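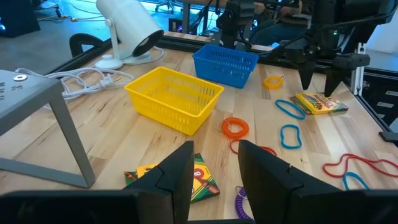

January, notebook, second entry on the Usley fountain figure

Back from the square at Usley. Writing this up while I still have the cold in my hands, because the last entry was mostly hearsay from the project leaflet and I want my own notes next to it.

The claim, for anyone picking this up later: the bronze heron on the rim of the fountain is said to be an original cast from the Drakos foundry, put up when the square was first paved. The town's walking map says so, the plaque says so, and the bus tour says so over a loudspeaker at ten in the morning. All three use the same sentence, comma for comma. I count that as one source.

Things I could check standing there:

Height from rim to crown of head, 386 mm by the tape. The leaflet gives it in inches and rounds up generously. Fine.

Surface. Green in the folds of the wing, brown and shiny on the beak and back where visitors rub it. The guides tell people that rubbing the beak brings you back to Usley. I asked at the ticket window how old that custom is and was told "very old." The shine is strong, but a few summers of tour groups will do that to a patina. It proves hands, it doesn't prove years.

Joint at the left leg. There is a seam just above the foot and the color changes across it. To me the foot looks newer than the bird. Could be a repair after a knock, could be that the whole thing was moved here from another base. The leaflet doesn't mention a repair at all. I tried a magnet on both sides of the seam, no pull on either, so no iron showing up there. Doesn't settle much.

Foundry mark. None that I could find. Plaque says it is "beneath the tail." I lay on the wet paving with a flashlight and a mirror and found a scratch and some bird lime. Possible the mark is under the lime. I didn't clean it, no permission to touch anything with a tool.

The paving date bothers me more. The slabs under the fountain rim are cut with a saw, straight as a ruler, while the ones by the arcade are hand dressed. If the heron went up with the first paving, it wasn't this paving.

Spent the afternoon in the Trolik reading room with the old postcards. Went through nearly 300 views of the square. Most show the fountain from the arcade side, which is the wrong side for us, but 2 are taken from the church steps and the rim is clear in both. No heron in either one. One has a wall shadow across the rim so I wouldn't swear to it. The other is sharp enough to read the shop signs and there is no bird.

Objection I expect from the Skulell people: the postcards could be from a time when it was off for repair. Sure. Then show me a bill for the repair. They have been selling the small resin copies on the strength of that Drakos story and I don't expect them to hurry.

What I'd be willing to put on our page of the visitor guide today: "A bronze heron of uncertain date, much loved and much rubbed." No foundry, no year.

To do
- write to the town office about cleaning under the tail, ask who holds the paving records
- better scan of the church steps card, the shop signs might date it
- 300 mm steel rule, mine has lost its end and I don't trust the seam measurement
- ask if the tour company has any source besides the plaque
- go back in dry weather

Later, same evening. Reread the first entry. I had written "style consistent with Drakos." Crossed it out. I have seen one other Drakos bird in my life and it was an owl.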